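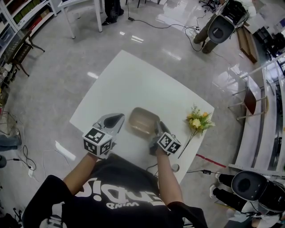

An operator works at a table with a hand-held gripper in each hand, beside a small translucent brown container and a bunch of artificial flowers.

Zilgate moves packing staff into robot teaching roles

DRULITZ, 13 July 2021 – Zilgate, a supplier of two-arm handling cells for light packing work, has opened a demonstration room at its Drulitz site. Employees from the packing lines now spend part of their working week there, recording the hand movements from which the cells are trained.

Operators perform each task with a pair of hand-held grippers. Marker patterns on the blocks above the hands allow the position of each gripper to be tracked, and the recorded paths are then used to train the arm controllers. No programming knowledge is needed.

Under the plan agreed with site staff in February, 115 employees are eligible for the role. Training takes 2 days and covers gripper handling, task scripts and the rejection of faulty recordings. Participants keep their existing pay grade and receive a supplement for hours in the room. Sessions at the table are limited in length, and operators rotate between recording, review and their regular line duties.

The current task library contains 288 tasks, most of them involving small containers, lids, stems and soft or irregular items. These were the items that earlier fixed-program cells handled poorly and that continued to be packed by hand. The team has accepted 834 recordings to date. A recording is rejected if a marker is lost from view or if the item is dropped.

The first cell trained in this way, Zhuravel, is in trial use on one packing line. It takes over repetitive transfers between tray and carton. Line staff remain responsible for changeovers, inspection and any item the cell declines to pick – they can also flag a failed pick for re-recording from the line terminal.

Zilgate will extend the program to its Drostoritz plant once the trial has been reviewed. The number of line positions at Drulitz is unchanged under the present plan.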